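Teaching a two-armed robot when to let go

A laundry basket is an unpromising place to look for a research result. The rim is in the way, the contents have no fixed shape, and the thing being picked up is usually tangled with the thing beneath it. At Stotberg, a small manipulation lab with a long interest in household work, those complaints have become the subject of a method.

The method is called Matei. It addresses one decision that most learned manipulation policies make implicitly: whether a grasp on cloth is good enough to continue with, or should be released and tried again. Thomas Palumbo, who leads the work, argues that this decision accounts for more lost time than any other part of the task.

"A policy trained on clean demonstrations has never seen a bad grasp," Palumbo says. "It closes on a fold, lifts, drags half the pile over the rim, and carries on as if that were normal."

The hardware is conventional. Two arms, each with a parallel-jaw gripper, share a workspace and are driven by one policy that takes in the camera views and joint positions and outputs short sequences of motion for both sides. The tapered fingers suit cloth reasonably well, as they can enter a fold without flattening it first. They are less suited to thick seams, which tend to roll out from between the tips. 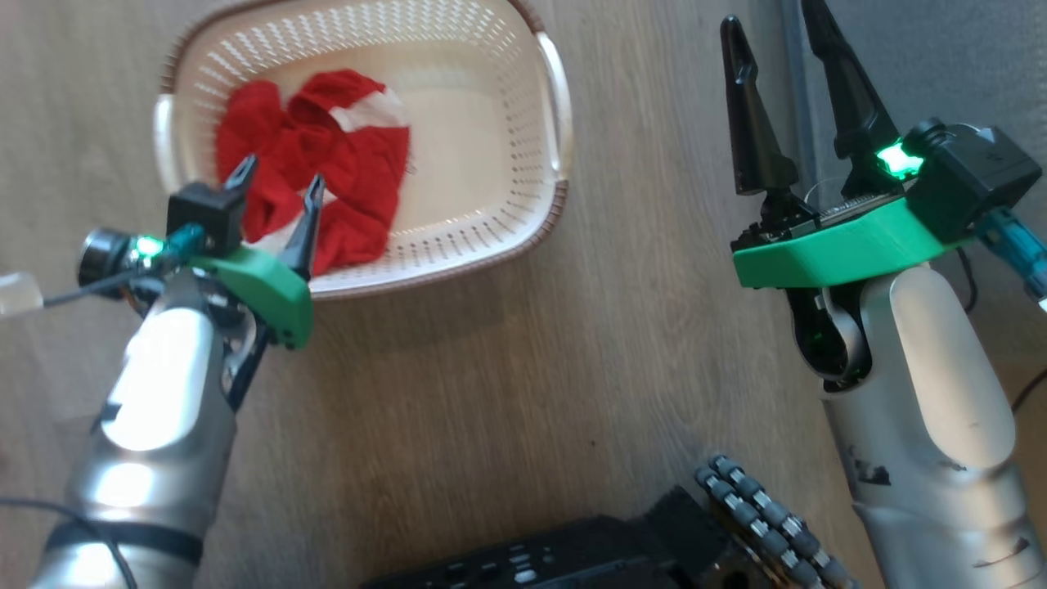
The left gripper's fingers over a red cloth in the basket. The right gripper is holding nothing.

What Matei changes is the training data and one output. The usual approach to teaching such a system is to have a person operate the arms through the whole task, discard the failures, and train on the remainder. The Stotberg group keeps the failures. Operators are asked to continue through a poor grasp until they would naturally give up on it, then to open the fingers, back off and start again. The moment of opening is marked in the recording.

From those marks the policy learns a second output alongside motion: a release score, between 0 and 100, updated at every control step. When the score stays above a threshold for long enough, the planned motion is dropped and the gripper opens. The threshold was set by hand and was the same for both arms throughout the reported trials.

The group collected 41 sessions for the current version. Esmaeil Zamani, who ran the collection, says the instruction to keep going through a bad grasp was harder to follow than expected. Experienced operators correct early, often before the fingers have closed, and their recordings contained few usable release marks. Newer operators produced more of them. The final set mixes both.

Evaluation was done on transfers between a basket and nearby furniture, with the garments rearranged by hand before each trial. Across 20 trials with the release score active, the robot abandoned at least one grasp in most of them and recovered in all but 2. In both of those, the arm released correctly and then returned to the same fold, repeating the error until the trial was stopped. A baseline trained on the same sessions without the release marks completed fewer transfers and was slower on the ones it did complete.

The repeated-fold failure is the more interesting part of the result. The release score says that a grasp is bad, but carries no memory of where it was made. Once the fingers open and the cloth settles, the camera view can look almost identical to the view before the attempt, and the policy does what it did the first time. Zamani has tried adding a short history of past contact points as an extra input. It helped on single garments and made little difference on bundles, where the cloth shifts enough that an old contact point no longer refers to anything useful.

Layout matters as well. A basket on the floor beside a sofa puts the two cloth surfaces at different heights, and the arms have to work above the rim on one side and against soft upholstery on the other. 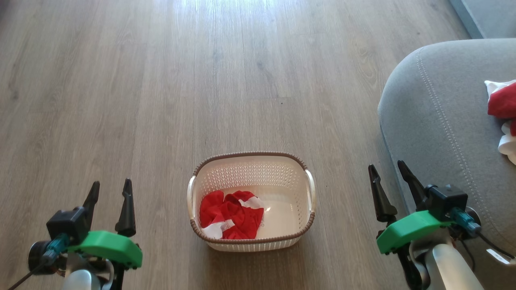 What the result does not cover

Matei was trained and tested on one pair of arms, with one finger shape. Palumbo expects the release marks to transfer to other grippers more readily than the motions do, but has no data to support that yet. A second lab, at Jakstead, has agreed to repeat the trials on its own equipment in November, using the Stotberg recordings without new collection.

There is also the question of cost. Recording failures makes each session longer, and the marked releases have to be checked by a person afterward. The group wrote a review tool, Stutico, that plays the seconds on either side of each mark and asks for a yes or no. Zamani describes the checking as tolerable for a dataset of this size and impractical for one much larger.

The threshold remains the least satisfying element. Set low, the arms fuss, opening on grasps that would have held. Set high, they behave much like the baseline. A learned threshold was tried and dropped after it settled on never releasing at all — a choice that scored well in training, where most grasps were good. Palumbo's group is now testing separate thresholds for the lift and the carry.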